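Flindcombe, 20/12/2023

The district's legal adviser has spent most of December on one question: whether a local licensing rule can stand when the national statute says something else. She agreed to explain the position on condition that she was not named.

The rule is short. Anyone in Flindcombe who lets a room for fewer than 300 nights a year must hold a district permit, at a fee of 200. The national act says that no permit is needed. "The act removes a duty to register with the ministry," she said. "It is silent on what a district may ask for under its own planning powers. Those are separate sources of law, and the court will have to read them separately."

She does not accept that silence amounts to a ban. "If Parliament wishes to occupy a field, it can say so in one clause. Section 2 has no such clause."

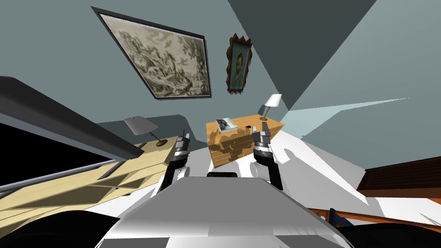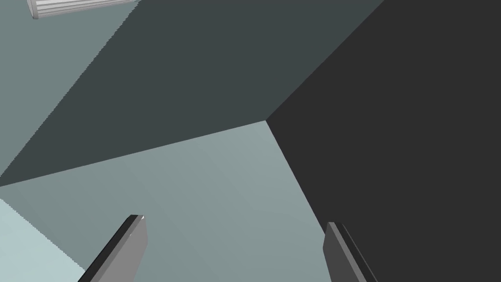
Opponents rely on the Woremano ruling, in which a coastal district lost a similar case over mooring charges. The adviser regards it as weak support. In Woremano the district had tried to fine people for doing what the national act expressly allowed. Flindcombe's rule carries no fine in its first year, only a refusal to list the address.

She was less sure about enforcement. The district has received 502 applications and has no power to compel national officers to share their records. "They can't be ordered to help us. They also can't be ordered to stop us, short of a judgment."

Asked whether the same reasoning would protect a district that wanted looser rules, as Gavum does on shop opening hours, she said it would. "The test is who holds the power. Whether I like the result doesn't come into it. Several people who support our permit were very cross about Gavum, and I have told them the two arguments are the same argument."

The hearing is listed before the Vītola bench. Written submissions have closed, and the permit rule stays in force until judgment.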